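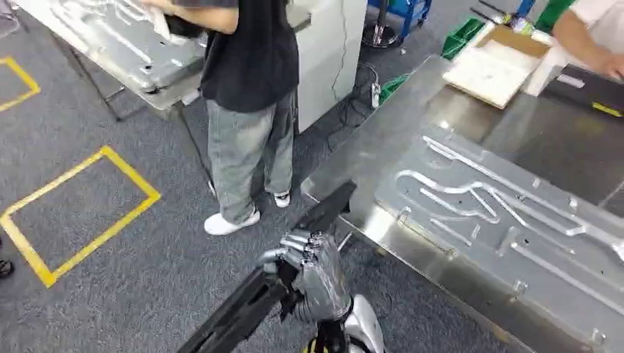
How can you tell if an anonymous prediction post was edited after the event it supposedly predicted?
Compare it with a copy saved on another site before the event happened. A screenshot only shows what somebody's screen looked like, so look for an archive capture with its own date, and check the wording line by line.

Posted in: Online Rumors & Anonymous Sources
September 30, 2023

mapleandmoss
I've been following the Deltico thread on Idon since last November and I need some outside eyes. If you haven't seen it, there's an anonymous poster who claims to have a source close to the Moschos town council and drops these short cryptic lines every few weeks. Then a bunch of us sit up way too late trying to work out what they mean. I'll admit I love it! It's like a crossword with my coffee.

Anyway, the big one is post 173. The version everybody passes around says "the door closes before the ink dries, watch the mill." Then the council pulled the vote on selling the old mill to Deltico, and the whole thread went wild because it looked like a direct hit. I was right there with them.

But my sister-in-law (who thinks I've lost my marbles) says the post used to read "watch the hill," and that somebody fixed it afterward. There IS a hill, by the way, the one with the water tower, and there was an argument about that too. I went back to Idon and the post has no edit mark on it. I also have a folder with 21 screenshots people sent me and they all say mill.

So is that good enough? And if it did say mill from the beginning, does that mean the poster really knows something? I'd like to be fair about this. I also have to see her at dinner.

porchswing_ohio
I used to help moderate a board that ran on the same software as Idon, so I can help with the edit part. The edit mark only shows up if the change is made after a grace period, and whoever runs the board sets how long that is. On ours you could also turn the mark off completely for certain accounts. No edit mark tells you very little by itself.

Your 21 screenshots may well be one screenshot. Open them side by side and look at the reply count and the time in the corner. If they match on most of them, you've got one picture that got passed around a lot. Sort out the ones that are really different and find the oldest. Then ask that person for the original file and when they saved it. If every one of them was taken after the vote got pulled, they can't settle mill versus hill.

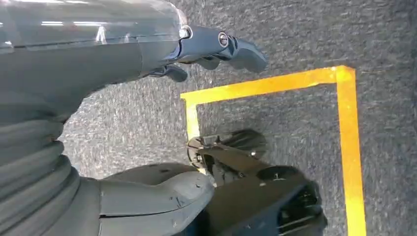 Round silver fitting where the two dark sections meet.

What I'd do next is look for replies from the first day. People quote the line when they reply, and on most boards the quote stays the way it was even if the original gets changed later. That's how we caught a fellow on ours who kept "predicting" school board votes. He'd changed 4 of his posts and forgot about the quotes underneath — all of them still had the old wording. If you find an early reply that quotes "mill," that's pretty strong. If the early people are all arguing about the water tower, well, you've got a dinner to get through.

Try Trellari too. It's slow and the search box is terrible, but it saves a lot of small boards and each copy gets a date. Paste in the full thread address, page number and all, because it treats every page separately. I gave up on it for years before I figured that out.

bluecanoe77
Don't overthink it, I've read that thread from the start and the poster is legit. Too many coincidences. My screenshot says mill and I don't edit anything. You have to read the posts together, the one before it says "grain" and what do you do with grain?? A mill. People who come in at post 173 and start picking at single letters are missing the whole map.

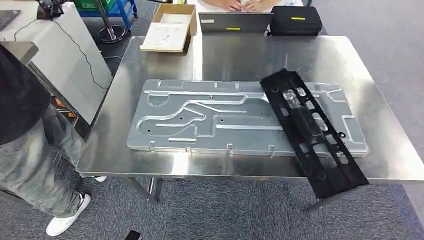
tallgrass_reader: Okay but "grain" could be wood grain, and half the thread said so at the time, I was there for that fight too. The second part of the original post is the one I care about anyway. Even if it said mill on day one, the sale had been on the council agenda for weeks, and anybody in Moschos could have guessed it might get pulled. Go through the older posts and write down what you think each one means BEFORE you look up what happened. I tried it with 11 of them and got one that sort of fit, and I was being generous. A friend did the same list and picked a different one.

mapleandmoss
Thank you all, this is more help than I expected. I checked the folder and porchswing_ohio is right, a whole pile of them have the same reply count. I'm going to try Trellari tonight with the page numbers on, and I'll come back and post what the oldest copy says, mill or hill.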